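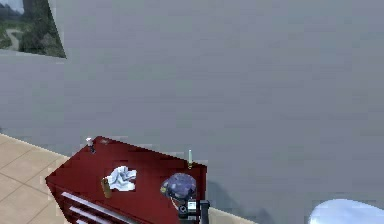
Simulation still: Leltum

Reviewers wanted: help us write the house rules for home robots

Leltum is looking for 8 people to join the review group for Dorico, our good practice guide for robots that work in people's homes. We are so happy to finally open this up! The first draft was written by engineers, and it reads that way. We want people who clean, care for others, fix things, rent out apartments, or just live in a busy house and have opinions about where a machine should and shouldn't put its hands.

The draft has 7 chapters. Bathrooms get a chapter to themselves (hard floors, privacy, people who may be unsteady on their feet), and that is where this round begins. We work through every rule in simulation before it goes anywhere near a real home, so you'll be looking at rooms like the ones on this page and arguing with us about them.
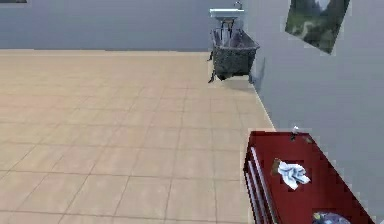

By Elsa Torvik, guidance lead, Dorico

Some of what we'll be asking in the first sessions:

How much open floor should be kept between a robot and a bathtub when someone else is in the room?
Should a robot pick up a cloth if it hasn't been told what the cloth was used for?
Who gets to say that a small item left on a cabinet is trash?
When does a robot have to stop and ask, and how long should it wait for an answer?
Should it ever work with the door closed?

You'll get stills and short clips ahead of each session, along with the draft rules that go with them. Mark them up however you like. Red pen, voice memo, a long angry email, all fine with us. Then we meet online for 2 hours, go rule by rule, and write down the disagreements as well as the wording we settle on. Names stay out of the notes unless you ask us to put yours in. 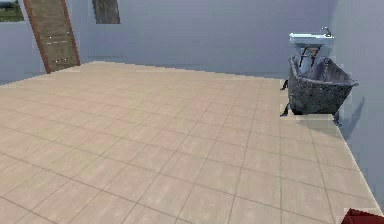
Tub, sink and doorway in the simulated bathroom.

Who can apply

Anyone 18 or older who is comfortable reading and talking in English. No technical background needed, and please don't study up first! We'd especially love to hear from home care workers, wheelchair users and parents of small kids. If you work for a company that sells home robots, tell us in your note.

Reviewers are paid for reading time as well as meetings. Sessions run through February, and we'll schedule around shift work.

To apply, send a note to the Dorico desk at Leltum telling us about one thing in your home you would never want a robot to touch, and why. A few lines is plenty. Applications close June 14, 2021.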